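Drineck play-by-play set: notes for anyone about to train on it

Read this before you load anything. The set holds play descriptions from amateur flag football games, written by whoever was standing on the sideline with a phone, then matched to the final box score. It was put together by the Kodeo group for one purpose, which was to see if a small model could guess the next play call from the last few. My view, after using it for two seasons, is that it can't do that well, and that much of what looks like skill comes from the way the data was gathered. You may disagree. The files are all here.

What is in it

There are 200 games. Each game is one text file, one line per play, in the order the plays were typed. A line gives down, distance, the spot on the field, the play type, the result and a free text note. The note is often blank. When it isn't blank it may hold anything from a useful remark about coverage to a complaint about parking.

Play type takes one of 3 values: run, pass, other. "Other" was meant for punts and conversions, but some scorers used it for trick plays and others used it when they had missed the snap. We did not try to sort these out after the fact. If your results depend on that label, they depend on a label I would not trust.

Distance is in yards as the scorer judged it. Most of the fields had no proper hash marks. You will see a lot of fives and tens, and very few sevens.

Where it came from

All games were played in the Flonidard league, under that league's own rules. Two things follow. The field is short, and there is no kickoff, so any claim about drive length will not carry over to the tackle game. I have seen people try it. A short field with a no-run zone near the goal line makes passing look like genius in a way that has more to do with the rulebook than with anybody's offense.

Teams are coded by letter. Player names were taken out of the structured fields by hand and out of the notes by a script. The script is a word list with some pattern matching on top, and it misses nicknames. If you find one, report it and don't quote it.

The same repository carries the art folder for the replay viewer. 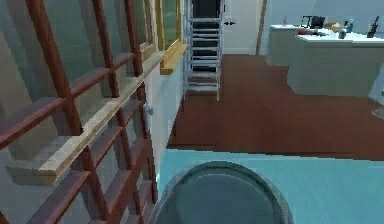
Latticed glass door, pale rail and ochre window frame.

The viewer is optional and has its own license file. None of the scripts below touch it, and you can delete the folder without breaking the loader.

How the games were picked

They weren't picked, and this is my main quarrel with the set. Games came in when a scorer sent them. Winning teams send more games than losing teams, as you might expect, and one team in the top division sent nearly everything it played. The earlier version of this file called the sample "broad." I have taken that word out. It covers the teams that liked keeping score.

Weather was recorded for the first part of the collection and then dropped when the form was redone in February. The column is still there. An empty cell means nobody asked, so please don't fill it with "clear."

Splits

Train, dev and test are split by game. That sounds careful until you notice that the same teams turn up on both sides. A model can learn that Team F throws on every second down and be paid for it at test time. We added a second split, by team, in the folder named splits_team. Scores drop on that one, sharply for the larger models. If a paper reports only the first split, ask why.

Baselines

Three are included. The first always says "pass." The second looks up the most common call for that down and distance. The third is the small sequence model the project was built around, trained on windows of 30 plays.

On the split by game, the sequence model beats the lookup table. On the split by team, the two are close enough that I would not bet lunch on which one wins with a new random seed. The lookup table fits in a spreadsheet and needs no graphics card. Several people have told me the gap would open up with more data. Maybe so. I'd like to see it before I repeat it.

Running it

Unpack the archive, then run load.py with the path to the games folder. It prints the number of files read and a list of any lines it could not parse. Expect some. Those lines are skipped unless you pass the strict flag, in which case the script stops at the first one and tells you where.

The score.py script takes a predictions file with one label per play. It checks the length and nothing else, so a file in the wrong order will be scored happily and you'll get a bad number with no warning. This has happened to me twice.

Known problems

Possession sometimes fails to flip after an interception. The scorer typed the result, but the form kept the old team. The loader fixes the cases where the score makes it obvious. The rest are still wrong.

Overtime plays are marked as second half.

A few games were scored by two people, and both files came in. We kept the longer one, which may have been the worse choice – long files tend to be long on account of notes. The dropped copies are in a folder called doubles. Comparing the pairs would tell you a good deal about how reliable the rest is. I started on it and the first few pairs were not encouraging, mostly over distance and the "other" label.

Clock times are missing for most games. The league runs a continuous clock and hardly anyone wrote it down.

What I would not use it for

Betting of any kind. Rating single players, which the coding is meant to prevent in any case. Telling a coach what to call on fourth down. The set is fine for teaching, for testing a loader, or for showing a class how fast a good score falls apart when you change the split.

Version

This is version 2 of the card, dated 14 Nov 2025. Version 1 is in the old folder with its claims left as they were. The data files themselves have not changed between the two, apart from the added team split.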